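Handheld grippers, cutlery and a tray: gallery from the bench

Garimine sent us a pair of handheld grippers in April with a leaflet promising "human-level dexterity on everyday objects." I have read that sentence on a lot of leaflets. We set a table and tried picking things up. Captions are mine, and so are the complaints. Shanthi Barua did most of the squeezing.

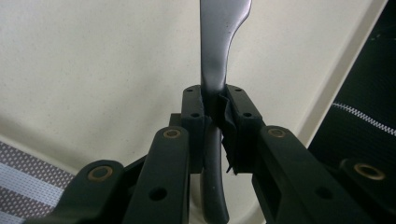
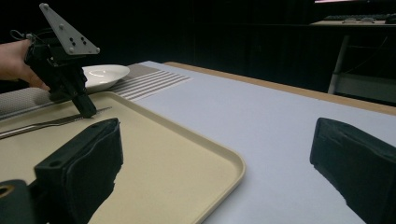
First picture: dark utensil upright in the fingertips, torn black covering on the right-hand pad. Second picture: a fingertip on the blade of a table knife, on the cream tray.

Notes to go with the gallery

We get asked for verdicts more than for photos, so I'm putting the notes on the same page. If you only came for the photos, you've had them.

The claim we wanted to check was a narrow one. Garimine says the handheld and the robot-mounted version of the gripper behave the same, so anything you record by hand can be replayed on an arm. The mounted version went on our Dratus arm. For comparison we had the older Pramel gripper, which we have owned long enough to dislike in detail. Same cutlery, same table, same two people doing the handheld work.

On pads. The pad covering matters more than anything else on the spec sheet, and it gets one line there. With good covering, both makes hold a smooth handle well enough to lift it and turn it over. With worn covering, the handle swivels as soon as the heavy end leaves the table. Shanthi thinks the Garimine pads are slightly better when new. I couldn't feel a difference, and I'd like to see a month of use before anyone pays extra for them. Replacement pads are sold in sets only, so if one side goes you buy both.

On flat things. A knife lying on a tray is a nasty object for two blunt fingers. You can go at it from the sides, where there is hardly any height to grab, or you can press on the blade and hope the other end comes up. Some of what the brochure calls grasping is really pushing the knife against the rim until it stands up a little. People do that too, I know. A person feels the moment it starts to slip, though, and I have yet to see that feeling make it into a recording.

The numbers, for those who want them. We logged 141 pickups by hand with the Garimine units and dropped or fumbled 39. I am not going to turn that into a percentage and put it in large type. Half the fumbles were knives. Spoons were nearly free. If you ran the same test with only spoons you would get a lovely chart, and I suspect a few published charts were made that way.

On weight. The handheld is listed at 424 grams, and our kitchen scale agrees. That sounds like nothing. After 15 minutes of careful work over a table Shanthi was switching hands, and after a second stretch so was I. Tired hands change the data: approaches get steeper, the fingers close early, and the wrist does less. Garimine's page on collection hours doesn't mention it. The Pramel is heavier still and has a worse grip shape, so I'm not holding it up as the answer.

On the replay claim. This is where I expected trouble and found a medium amount of it. Spoon recordings replayed on the Dratus arm without much fuss. Knife recordings mostly did not. The arm arrives in the right place and then presses straight down where a hand would have given a little. Twice it shoved the tray instead of lifting anything. The support desk suggested a softer controller setting, which we tried. It helped with the tray and made the spoons worse. We are still going back and forth with them and I'll add their answer if it says anything.

On linkages. Both grippers open wide, and both take up room when they do. Reaching for something close to a tall rim, you hit the rim with the arms before the pads are where you want them. Plan the table around the tool and the problem goes away, but then you are testing a table you planned around the tool. We left ours as it was.

On the camera view. The camera sees the pads and whatever is right between them very well. It sees the rest of the table in bits, with your own fingers blocking the near corner. For one object at a time I have no complaint. For anything where the next object is off to the side, I would want a second view, and that is an extra you pay for. The Baloch software that came bundled with the units can line up two views, though it lost sync on us often enough that we went back to clapping before each run.

What Zdzisław Urbańczyk thinks. He works the bench next to ours and disagrees with most of this page, so he gets a paragraph. His view is that I'm grading the grippers against a hand when I should be grading them against the older way of doing it, which was driving the arm from a joystick. By that measure the handhelds are a big step up. He can collect in a morning what used to take him most of a week. I accept that. I still don't think faster collection of dropped knives is what the leaflet was selling.

What I'd buy. For smooth, thick-handled things, either one. For flat cutlery, neither at the current price, unless somebody shows me thinner fingertips. Garimine says a narrow tip is on its way. The Pramel narrow tip was on its way when we bought that gripper too, and we ended up filing down our own.

Still to do
Repeat the knife runs with fresh pads on both makes.
Try the forks, which we skipped.
Get a straight answer on whether the mounted and handheld versions use the same spring.
Weigh the handheld again with the longer cable.

Corrections are welcome, especially from anyone who has had a knife recording replay cleanly on a Dratus. Please send the raw run along with it – I have enough highlight reels.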